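## Section 3: Joining a remote sitting and casting your vote

Welcome back, and well done for getting through the account set-up in the last section, which is the dull part. From this point on you will be working in Jedetti itself, the program the Kundari Assembly uses whenever members are sitting from home or from their district offices. If you have used any kind of video calling before, a good deal of it will feel familiar. The voting panel is the part that won't, so please take your time over it and do at least one practice run before your first real sitting.

You will need:

- the laptop issued to you by the members' office (your own tablet is fine for watching, but it can't vote)
- your voting key, the small gray fob that came in the padded envelope
- your member PIN
- the order paper for the day, on screen or printed, whichever you get along with better

> **Note:** The voting key has no battery and never needs charging. If its light doesn't come on when you plug it in, try the other side of the laptop first, and then call the help line at extension 3000.

### 3.1 Checking in

1. Plug the laptop into the wall. A long sitting will outlast the battery, especially with the camera running.
2. Open Jedetti from the blue icon at the bottom of the screen, and wait for the Assembly crest to appear. The first start of the day can be slow -- a minute isn't unusual -- and clicking again will only open a second copy.
3. Put the voting key in any USB port. The light on the key goes amber, then green.
4. Type your member PIN and press Enter.
5. Choose **Today's sitting** from the list on the left. If you see **Observer** beside your name where your district ought to be, you have come in without your key. Go back to step 3.
6. Click **Present**. Your name moves to the roll, and the clerk can see you.

The roll opens half an hour before the gavel and we would dearly love you to be on it with time to spare. Quorum is counted from the roll and from nothing else, so a member who is happily watching with sound and picture but hasn't clicked **Present** does not count as attending, however loudly he or she may object afterward.

> **Caution:** Do not check in on two machines with the same PIN. Jedetti will sign you out of both, and the clerk then has to let you back in by hand.

### 3.2 Asking to speak

1. Click the raised hand. A number appears beside it showing your place in the queue.
2. Pick the reason from the short menu: **Debate**, **Amendment**, **Point of order** or **Personal matter**. A point of order goes straight to the Speaker's screen ahead of the queue, so please use it only for that.
3. Wait for the yellow border. Your microphone stays locked until the Speaker recognizes you, and then it opens by itself.
4. Speak. The clock in the corner counts down your time, and turns red in the last minute.
5. Click **Yield** when you have finished. If you forget, the microphone closes when the clock does.

You may lower your hand at any time before you are recognized, and there is no mark against you for changing your mind. If you are moving an amendment, send the text to the clerk before you raise your hand. The box for it is under **Papers**, and it holds 2000 characters, spaces included. Anything longer should go as an attachment.

### 3.3 Casting a vote

When the Speaker calls a division, the voting panel slides up over the lower half of your screen and a bell rings twice. You have five minutes. That sounds generous, and it is, but do read the question at the top of the panel before you press anything. Several members have told us, rather sheepishly, that they voted on the amendment believing it was the bill.

1. Check the bill number against your order paper.
2. Click **Aye**, **No** or **Abstain**. Your choice is outlined but has not been sent.
3. Press the button on your voting key and hold it until the light blinks.
4. Look for the words **Vote received** and the time beside them.

To change your vote, repeat steps 2 to 4 while the panel is still open. Only the last vote you confirm is recorded. Once the panel has closed, any correction has to be raised with the Speaker in the ordinary way, and we can't make it for you at the help line, even if you ask very nicely.

> **Caution:** Stay where your camera can see you for the whole of the division. Under the standing orders a vote may be set aside if the member can't be seen when it is cast.

### 3.4 If the connection drops

Don't panic -- the clerk sees a dropped line straight away, and your place on the roll is held for three minutes. Jedetti will try to reconnect without any help from you, so leave it alone for the first of those. If the screen is still gray after that, close the lid, open it again, and check in as in 3.1.

If a division is under way and you can't get back in, telephone the clerk's desk on the number printed on the back of your key. Have your PIN ready. Elmarie Mofokeng or Ashton Merrick will take your vote by voice and read it back to you, and it goes into the journal marked as a telephone vote.

### 3.5 Practice sittings

We run a practice sitting before each session, with a make-believe bill and real divisions, and staff are warmly invited to sit in beside their members. Halima Nzioka takes the chair and is very patient. You can also practice alone by choosing **Rehearsal** on the opening screen, as often as you like. Nothing you do there reaches the clerk.

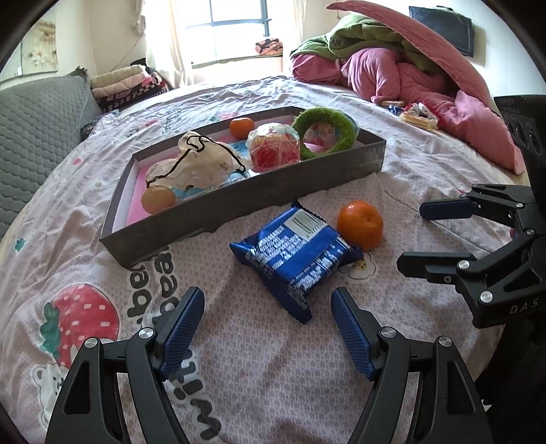
**KUNDARI, 29th November** -- Section 3 has been revised to match the new voting panel, and replaces the July pages, which may be thrown away. Our thanks to Wagner Bittencourt for reading the draft twice. Corrections and grumbles are equally welcome, and should go to Sibusiso Joubert in the members' office.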